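토요일 오전에 이 글을 씁니다. 이번 주에 드디어 차단기 정리가 끝났고, 잊어버리기 전에 적어 두고 싶습니다. 한국어로 쓰는 글이라서 시간이 조금 걸립니다. 전기 부품 이름은 독일어로 먼저 배웠기 때문에 사전을 옆에 놓고 있습니다. 틀린 단어가 있으면 댓글로 알려 주세요. 지난번에 '단자'와 '단지'를 잘못 쓴 것을 고쳐 주신 분께 감사드립니다. 그 글에서는 제가 항아리에 전선을 연결하고 있었습니다.

저는 아르켄덴(Arkenden)에 있는 브레숨(Bresum)에서 일합니다. 전기 부품을 받아서 확인하고, 종류별로 나누고, 다시 포장해서 보내는 작은 회사입니다. 작년 가을에 거래처 하나가 창고를 닫으면서 남은 차단기를 우리에게 넘겼습니다. 상자가 아주 많이 왔는데, 상자 겉에 쓰인 내용과 안에 든 물건이 맞지 않았습니다. 어떤 상자에는 '1극'이라고 쓰여 있었지만 열어 보니 절반이 2극이었습니다. 설명서만 가득한 상자도 있었습니다. 설명서는 지금도 제 책상 밑에 있습니다.

## 시작하기 전의 책상

처음에는 보통 책상에서 했습니다. 상자를 왼쪽에 놓고, 하나씩 꺼내서 보고, 오른쪽 통에 넣는 방법입니다. 생각보다 힘들었습니다. 차단기는 하나만 들면 가볍지만 하루 종일 왼쪽에서 오른쪽으로 옮기면 어깨가 먼저 압니다. 그리고 책상 위에 물건이 쌓이면 본 것과 안 본 것이 섞입니다. 저는 이틀째 오후에 한 무더기를 처음부터 다시 보았습니다.

같이 일하는 레오니 케틀러(Leonie Kettler)가 벨트를 쓰자고 했습니다. 우리 작업실에는 녹색 컨베이어 벨트가 있습니다. 전에는 포장할 때만 켰습니다. 저는 조금 반대했습니다. 벨트가 움직이면 제가 벨트의 속도에 맞춰야 할 것 같았습니다. 레오니는 벨트를 계속 돌릴 필요가 없다고 대답했습니다. 한 줄을 올려놓고, 멈추고, 보고, 다시 조금 움직이면 된다고요. 그러면 벨트는 움직이는 선반과 비슷합니다. 이 설명이 마음에 들어서 다음 날부터 그렇게 했습니다.

## 앉는 자리

벨트 옆에서 오래 앉아 본 사람은 자리가 얼마나 중요한지 알 것입니다. 우리가 한 달 동안 바꾼 것을 적어 보겠습니다.

의자가 첫 번째 문제였습니다. 바퀴가 잘 굴러가는 의자는 사무실에서는 편하지만, 벨트 앞에서는 몸이 조금씩 뒤로 갑니다. 팔을 뻗을 때마다 의자가 도망가는 느낌입니다. 그래서 회의실에 있던 의자를 가져왔습니다. 등받이가 둥글게 휘어 있고 단순합니다. 높이를 맞추는 데에는 며칠이 필요했습니다. 팔꿈치가 벨트보다 조금 위에 있을 때 손목이 제일 편했습니다. 키가 큰 동료는 저와 다르게 느낄 수도 있습니다.

그다음은 팔이 닿는 곳입니다. 금속 레일 위에 팔을 올리고 한 시간을 일하면 피부에 줄이 생깁니다. 처음에는 수건을 접어서 깔았는데 수건이 자꾸 미끄러졌고, 한번은 벨트 밑으로 들어가려고 해서 급하게 잡았습니다. 그 후로 몸과 벨트 사이에는 푹신한 것을 고정해서 씁니다. 수건은 집으로 가져가서 빨았습니다.

옷에 대해서도 한마디 하겠습니다. 봄이 되어도 작업실은 아침에 춥습니다. 다들 겉옷을 입고 일하는데, 소매가 넓으면 부품에 걸립니다. 저는 손목이 꼭 맞는 니트를 입습니다. 목도리와 긴 목걸이는 벨트가 있는 방에서 하지 않습니다. 이것은 레오니가 첫날부터 아주 엄격하게 말했고, 저도 동의합니다.

마실 것은 뚜껑이 잘 닫히는 보온병에만 담습니다. 컵은 안 됩니다. 저는 컵을 좋아하는 사람이라서 이 규칙을 배우는 데 시간이 걸렸습니다. 보온병에 넣으면 차가 점심때까지 뜨겁지만, 맛이 조금 쇠 같습니다. 레몬을 넣으면 더 이상해집니다. 좋은 차를 추천해 주시면 시험해 보겠습니다.

## 무엇을 보는가

차단기를 하나 들면 저는 이 순서로 봅니다.

- 앞면의 글자: 정격 전류와 종류. 글자가 닳아서 읽을 수 없으면 따로 놓습니다.
- 스위치: 올리고 내려 봅니다. 손가락에 '딱' 하는 느낌이 분명해야 합니다.
- 단자 나사: 나사가 빠졌는지, 머리가 망가졌는지 봅니다.
- 뒷면의 고정 클립: 레일에 끼우는 부분입니다. 여기가 깨진 것이 의외로 많았습니다.

이것은 전기 검사가 아닙니다. 전기 검사는 나중에 다른 방에서 자격이 있는 사람이 합니다. 제가 하는 일은 눈과 손으로 먼저 나누는 일입니다. 전에 쓴 글에 "그럼 그 차단기를 집에 달아도 되나요?"라는 질문이 있었는데, 저의 확인만으로는 절대로 안 됩니다.

스위치 이야기를 조금 더 하고 싶습니다. 며칠이 지나면 손이 먼저 압니다. 상태가 좋은 것은 마지막에 짧게 튕기고, 오래된 것은 조금 둔합니다. 한국어에는 이런 느낌을 말하는 단어가 많아서 부럽습니다. 딱, 똑, 툭, 탁. 저는 이 네 단어의 차이를 책에서 배웠지만, 차단기를 만지면서 처음으로 이해했습니다. 좋은 차단기는 '딱'이고, 의심스러운 차단기는 '툭'입니다. 독일어로 레오니에게 설명하려고 했지만 잘 되지 않았습니다. 지금은 레오니도 그냥 한국어로 "툭" 하고 말하면서 통에 넣습니다.

## 통과 이름표

나누는 것보다 담는 것이 더 어려웠습니다. 처음에는 통을 정격 전류 순서로 세웠습니다. 논리적으로는 좋은데, 제일 많이 나오는 종류가 제일 먼 곳에 있었습니다. 그래서 순서를 버리고 자주 쓰는 통을 가까이에 놓았습니다. 보기에는 조금 지저분하지만 팔이 덜 아픕니다.

이름표는 퍼비스(Purves) 제품을 샀습니다. 떼었다가 다시 붙일 수 있다고 쓰여 있는데, 플라스틱 통에서는 잘 되고 종이 상자에서는 종이까지 같이 떨어집니다. 글씨는 굵은 펜으로 크게 씁니다. 저는 숫자 1을 독일식으로 쓰는 습관이 있어서 다른 사람이 7로 읽었습니다. 그래서 16암페어 통에 76이라는 별명이 생겼습니다. 지금은 1을 그냥 막대기로 씁니다.

작은 집게도 많이 썼습니다. 쪽지를 잠깐 잡아 둘 때, 또는 어디까지 보았는지 표시할 때 편합니다. 점심을 먹으러 갈 때 마지막으로 본 자리에 집게를 하나 물려 두면, 돌아와서 바로 시작할 수 있습니다. 전에는 기억을 믿었습니다. 수프를 먹고 나면 기억은 없어집니다.

목록은 롤리코(Lolico)라는 프로그램에 적었습니다. 화면이 회색이고 예쁘지 않지만 빨라서 불만이 없습니다. 다만 저장 단추가 삭제 단추 바로 옆에 있습니다. 누가 이렇게 만들었는지 만나 보고 싶습니다.

## 숫자

이번 정리의 목적이 숫자를 맞추는 것이었으니까 숫자를 씁니다. 전부 3,389개였습니다. 그중에서 1극이 1,417개, 2극이 1,970개입니다. 더해 보면 두 개가 모자랍니다. 저도 이것 때문에 저녁에 한 시간을 더 앉아 있었습니다. 답은 간단했습니다. 앞면이 완전히 닳은 차단기 두 개를 제가 따로 봉투에 넣고 서랍에 두었습니다. 케이스가 조금 변형되어서 극수도 확실하게 말할 수 없었고, 그래서 어느 쪽에도 적지 않았습니다. 목록에는 '미확인'이라고 썼습니다.

거래처가 보낸 서류의 숫자는 우리 숫자와 달랐습니다. 얼마나 달랐는지는 여기에 쓰지 않겠습니다. 그쪽에서도 창고를 닫느라 바빴을 것이고, 전화를 받은 분이 매우 친절했습니다.

## 벨트 위의 간격

벨트를 쓰면서 배운 것 중에 제일 쓸모 있는 것은 간격입니다. 처음에는 벨트가 아까워서 차단기를 촘촘하게 놓았습니다. 많이 올리면 빨리 끝날 것 같았습니다. 그런데 촘촘하게 놓으면 하나를 잡을 때 옆의 것이 넘어지고, 넘어진 것을 세우면 또 옆의 것이 넘어집니다. 도미노와 같습니다. 그리고 벨트가 다시 출발하는 순간에 키가 큰 부품은 조금 흔들립니다. 바닥이 좁은 쪽으로 세우면 특히 그렇습니다.

지금은 손 하나가 편하게 들어갈 만큼 띄워서 놓습니다. 스위치가 위로 오게 세우는 방법을 저는 좋아합니다. 멀리서도 스위치를 찾기 쉽고, 잡는 방향도 매번 같습니다. 레오니는 눕히는 것을 더 좋아합니다. 눕히면 흔들리지 않지만, 저는 손목을 한 번 더 돌려야 합니다. 우리는 이 문제로 길게 이야기했고 결론이 없습니다. 각자 자기 방법으로 합니다.

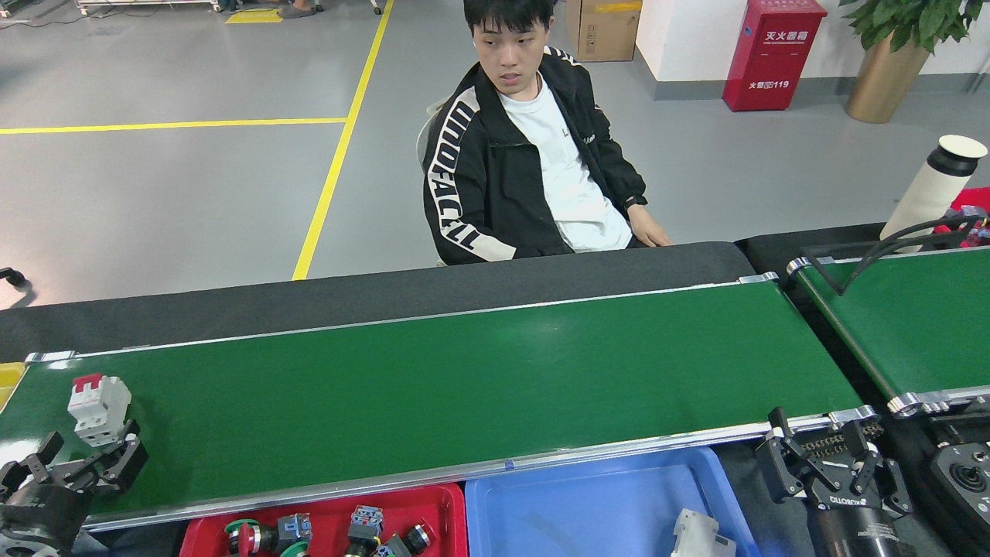 벨트의 끝도 주의해야 합니다. 벨트가 롤러를 감고 아래로 내려가는 곳에는 아무것도 두지 않습니다. 잠깐이면 괜찮다고 생각하고 펜을 놓은 적이 있는데, 펜은 바닥으로 갔고 뚜껑은 아직 못 찾았습니다. 손가락도 마찬가지로 롤러 가까이에 두지 않습니다. 작은 벨트라고 해서 얌전한 것은 아닙니다.

청소는 하루에 한 번, 멈춘 상태에서 합니다. 저는 마른 천으로 먼저 먼지를 닦고, 그다음에 물을 아주 조금 묻힌 천으로 한 번 더 닦습니다. 세제를 쓰면 표면이 미끄러워지는 것 같아서 그만두었습니다. 오래 보관한 상자에서 나온 부품에는 종이 가루가 많이 묻어 있습니다. 녹색 벨트에서는 이 가루가 아주 잘 보입니다. 처음에는 싫었는데, 이제는 어디를 닦아야 하는지 바로 알 수 있어서 좋습니다. 알루미늄 레일에는 손자국이 남습니다. 손자국까지 매일 닦는 사람은 우리 중에 저뿐입니다.

## 다음에 바꾸고 싶은 것

조명이 아직 마음에 들지 않습니다. 천장의 빛만으로는 닳은 글자가 잘 안 보여서, 차단기를 들고 이쪽저쪽으로 기울여야 합니다. 옆에서 낮게 비추는 등이 있으면 새겨진 글자에 그림자가 생겨서 읽기 쉬울 것입니다. 집에서 책상 등을 가져와서 시험해 보려고 합니다. 전선이 벨트 쪽으로 늘어지지 않게 자리를 잘 찾아야 합니다.

쉬는 시간도 더 정확하게 지키고 싶습니다. 지금은 한 통이 가득 차면 쉬기로 했는데, 잘 안 나오는 종류의 통을 보고 있으면 영원히 못 쉽니다. 레오니는 시간을 정하자고 합니다. 한 번에 최대 50분이 좋다고 하는데, 저는 시계를 보면서 일하는 것을 별로 좋아하지 않습니다. 아마 레오니의 말이 맞을 것입니다.

다음 상자들은 4월에 온다고 들었습니다. 이번에는 차단기가 아니고 단자대라고 합니다. 단자대입니다, 단지대가 아닙니다. 단자대는 길이가 여러 가지라서 지금의 통에 안 들어가는 것이 있을 것입니다. 긴 통을 어디에서 싸게 살 수 있는지 아시는 분이 계시면 댓글을 남겨 주세요. 뚜껑은 없어도 됩니다.

마를레네 토이버 (Marlene Teuber)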